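How to Test a "Chore Robot" Claim Before You Spend Money on It

By Davoud Vahidi
Updated October 24, 2022

Every few months somebody sends me a video of a machine folding a towel or packing a carton and asks whether it's time to buy one. My answer has been the same for years: run the chore yourself first, on paper and then on a table, and see how much of it the machine is really doing. This page is the method I use. You need a tabletop, a cheap box with a lid, a notebook and one afternoon. You don't need a robot for most of it.

I wrote the first version in April for a small packing shop called Layug, whose owner had a quote on his desk and a salesman on the phone. I've cleaned it up since. It works about as well for a kitchen as for a shop floor, and it will annoy salesmen in both.

What you need

A flat, plain work surface
A small plastic box with a hinged or latched lid
Ten or so things of the kind you handle every day
A pair of kitchen tongs, or hand-held grippers if you can get them
A timer
A notebook with the pages ruled into columns

Step 1. Write the chore down as motions

"Put the parts away" is not a chore a machine can do. It's a label people put on a long string of small actions, most of which they don't notice. Write the string out. For a lidded box mine starts like this:

Find the box.
Turn it so the latch faces you.
Hold the box still.
Open the latch.
Lift the lid and keep it up.
Pick up one part, only one.
Put it in without knocking the lid shut.
Repeat until the parts are gone.
Close the lid and check that the latch caught.

Now mark every line where you use your second hand. Then mark every line where you'd know something had gone wrong by feel. The click of a latch is a good one. You hear it and feel it in the thumb, and you'd never think to put it in a job description. Plenty of machines have no way to know it happened unless somebody builds that in.

If your list has fewer than five lines, go back and do the chore again slowly. You've skipped things.

Step 2. Find out who is driving

This is the question I'd ask first if I were only allowed one. A demo can be a machine working from its own program, a machine steered by a person out of view, or a person working with gripper tools in hand. All three can be shot to look alike, and all three get called automation in a brochure. I have nothing against the second and third. Working a gripper by hand is a sensible way to find out what the chore demands, and recordings of it can be used to train a machine later. But a chore done that way was done by a person, and the credit for the hard parts goes to the person.

Ask in writing:

Was anybody controlling the arms, for any part of the run?
How many tries came before the one in the video?
Was the video sped up?
Who put the objects where they were at the start?

A firm that answers all four in plain words is worth talking to. A firm that replies with a link to another video has answered too.

Step 3. Try it with grippers instead of fingers

Set your box on the bare table and do the whole list from Step 1 holding a tool in each hand. Tongs will do. No cheating with a fingertip, no nudging with a wrist. If you have proper hand-held grippers, use those, because the jaws are closer to what you'd be buying and the bulk of the body is part of the problem.

Go slowly the first few times and pay attention to where you stall. With a smooth clear box on a smooth surface, expect the box to slide before the latch gives. You'll want to pin it with the other gripper, and then you'll find that the other gripper is in the way of the lid. See-through plastic brings a second headache. Your eyes have had a lifetime of practice with it and a camera system may not read the edges nearly so well.

Look at the room while you're at it. Cables need somewhere to go, the rails and stands take up floor, and a power strip beside the table is one more thing to step over. None of that is in the price per hour on the quote, and you'll be giving up the space whether the arm is running or parked. 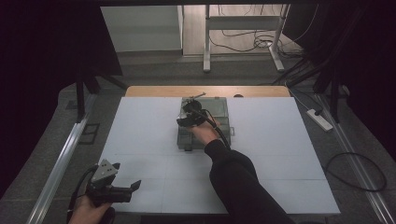

Step 4. Time it both ways

Do the chore bare-handed until your time stops improving, and write down the last few runs. Then do it with the grippers the same way. Don't average in the early fumbles on either side. You want to compare practiced with practiced.

In my own notes the lidded box took 14 seconds by hand once I'd settled down. With the grippers I was still well over a minute when I quit, and I'm the most expensive and adaptable controller that tool is ever going to have. Some of the gap belongs to the tool, and no amount of clever software will close that part. Keep it in mind when someone tells you the next update will fix the speed.

Slow isn't always fatal. A dishwasher is far slower than a person at the sink and most of us own one, for the simple reason that it can be left alone. So write down a second number beside the time: how long could this run with you out of the room?

Step 5. Spoil the setup

Demos are tidy. The box starts in the same place, the table is white and empty apart from the task, and the light doesn't change. Your place isn't like that, so break the conditions one at a time and ask to see the machine cope with each.

Turn the box so the latch faces the wrong way.
Shift it a hand's width toward the edge.
Put a second box beside it.
Swap in a box of the same size with a different latch.
Leave a rag on the table.
Dim the lights, then put a lamp where it glares off the lid.
Lay one of the parts on its side.

Change a single thing per run or you'll learn nothing from a failure. When I ran this list against the Fonadel demo cell, it did well on the first item, fairly well on the second and stopped dead on the third. The engineer was decent about it. The brochure had said "handles any container."

Step 6. Count failures over a long run

Two good runs mean very little. Ask for 200 in a row, with a person from your side watching and nobody touching the machine except to clear a failure. Log every stop, what caused it and how long it took to get going again.

Be careful with percentages. A seller will tell you 99 percent as though it were the end of the discussion. Over 200 boxes that's 2 failures, and what matters is what the failures look like. If the machine stops and beeps, fine, someone walks over. If it closes an empty box and sends it down the line, you have a customer complaint and no idea which box it was. Write down which kind each one was.

At home the sums are harsher. You can forgive a vacuum that gets stuck under a chair. You won't forgive a dish put away badly enough to fall out when the cupboard is opened.

Step 7. Add up what's left for you

Take the list from Step 1 and cross off only the lines you saw the machine do by itself, in spoiled conditions, over the long run. Whatever remains is still your job. Then add the new jobs the machine brought with it: loading it, placing things squarely, clearing jams, wiping the camera, restarting it after a power cut, waiting on the phone.

At Layug the crossed-off part came to picking and placing. Opening, closing and checking stayed with the staff, and so did setting the boxes out in the first place. The owner bought a better bench and a parts tray. He tells me he may look again, and I think he should.

Where I think things stand

Machines are very good at chores that have been rebuilt around them. Give one a fixed tray, identical parts and a guard rail and it'll work all night. What they're poor at is the chore as you do it now, on your table, with whatever box was cheapest that month. Most of the selling happens in the space between those two.

I've been wrong before. I told people at Neltbridge that a machine wouldn't sort their mixed fasteners in my working life, and they have one that does a passable job of it, provided the fasteners are spread out first. So run the test again when a new model comes out, and keep the old notebook so you can compare.

Common questions

Does the test work for soft things like laundry?
Yes, with more misery. Write the motions down for one T-shirt starting from a heap, and you'll have a page of them. Then try it with tongs.

Can I skip the grippers and just watch the demo?
You can, but you'll miss the places where the job is awkward, and those are the places to ask about.

The seller says the long run isn't possible on site. Now what?
Ask for the raw log from a customer's machine. Privden sent me one without a fuss, stops and all, and I thought better of them for it.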